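Yeoman Building, Skuvside
Walk-through checklist, ground floor and stair
3 December 2024

OK = passed. NO = failed. ? = I was told it is fine and could not confirm it.

1. Exit doors open fully from inside: OK
Rear door needs a shoulder. Passed, but only just, and it will be worse when the weather turns.

2. Exit signs lit: NO
Stair sign dark. The November sheet says "bulb replaced." Either it was a bad bulb or somebody ticked the box from a chair.

3. Extinguishers in date: ?
The tag by the kitchen is water-stained and I can't read the month. Supplier (Wamano) says all 14 were serviced together. I would like to see the paperwork.

4. Emergency lights, test button held: NO
5 units went out before the end of the test. The log has them all passing, every month, in the same pen.

5. Stair treads and handrail: OK
Top bracket has been tightened again. Third time. Screws that keep coming loose need a longer screw or a better wall.

6. Electrical panel clear: NO
Boxes stacked in front, marked Fistport. The yellow line on the floor has not stopped anyone yet.

7. Hot water at hand sinks: ?
Reads 61 on the dial. I don't trust the dial. Bring a proper thermometer.

8. Work surfaces and boards: OK
No complaint from me on the board itself.

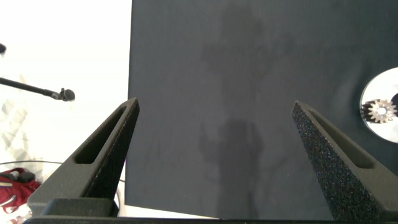 Item 8. Dark gray board, gripper fingers in front.

9. First aid box: NO
Plenty of bandages, no gloves, no eye wash. Contents list inside the lid calls for both.

10. Drill held since last visit: ?
"Yes, everyone got out." No time written down, no head count.

Recheck items 2, 4, 6 and 9 within 18 days. A phone call saying they are done will not be accepted.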